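Sealing and Cleaning Marble Countertops

Filed under: Kitchen surfaces
Last updated 16 Feb 2019

Marble is a calcium carbonate stone. Two kinds of damage are often confused. A stain is a colored liquid that has soaked into the pores. An etch is a dull spot where acid has eaten the polish. Sealer slows the first and does nothing for the second. Most complaints about "failed sealer" that reach this page concern lemon juice or vinegar, and are etches.

Test before sealing

Wipe the counter clean and leave it overnight. Put a teaspoon of plain water on a spot near the sink and another beside the stove. Cover each with an upturned glass and wait 15 minutes. Blot. If the stone has gone darker under the water, it is taking up liquid and can be sealed. If the color has not changed, leave it alone. Sealer put on stone that cannot absorb it dries on top as a gray haze and has to be rubbed off with more sealer or with solvent.

Honed marble usually darkens faster than polished marble from the same block. Test each slab if the kitchen has more than one.

Applying a penetrating sealer

The Flistness water-based sealer is used in the steps below. Arent sells a solvent-based one that goes further on old, dry stone but needs open windows and no pilot lights burning. Read the can either way; dwell times differ.

Clear the counter completely, including the soap dish.
Wash with a few drops of dish soap in warm water, rinse twice, dry with a towel.
Let the stone stand 24 hours. Trapped water blocks the sealer.
Tape off painted trim and unsealed wood.
Pour a small pool and spread it with a white cotton cloth. Work in sections no wider than your reach.
Keep the surface wet for the time on the label. Add sealer where it soaks in early.
Buff off everything that is left with a dry cloth, then again with a second one.
Wait the stated time and repeat the water test. Apply a second coat only if it fails.

A 500 ml bottle did two coats on our test counter, a honed slab from the Hilamham yard (lot 1442), with a little left over. Polished stone will take less. Do not save the leftover in a jar – it thickens within a few weeks.

Keep water off for a day and oil off for three days.

Daily cleaning

Dish soap and water, then a rinse. Soap left to dry builds a film that looks like wear. Stone sprays are acceptable if the label says pH neutral. Glass cleaner, bathroom cleaner, scale remover and anything with citrus in the ingredients should stay in the cupboard.

Oil stains

Mix baking soda and water to the thickness of peanut butter. Spread it a quarter inch thick over the stain and slightly past the edge. Cover with plastic wrap, tape the edges, and leave for a day. Remove the plastic and let the paste dry fully before lifting it with a plastic scraper. Old cooking oil may need 3 rounds. Reseal the spot afterward.

Light etches

Polishing powder for marble (Falcão is the one tested here) works on etches you can see but barely feel. Dampen the spot, rub with a wet cloth in small circles, rinse, check in side light. It will leave a shine, so keep it off honed stone. Deep etches need a stone shop.
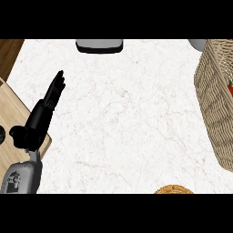 Reader comment: On the drying time, 24 hours was too short at our house in February with the heat turned low. The first coat streaked near the faucet. I stripped it, ran a fan for 2 days and tried again, and the second attempt buffed out clean.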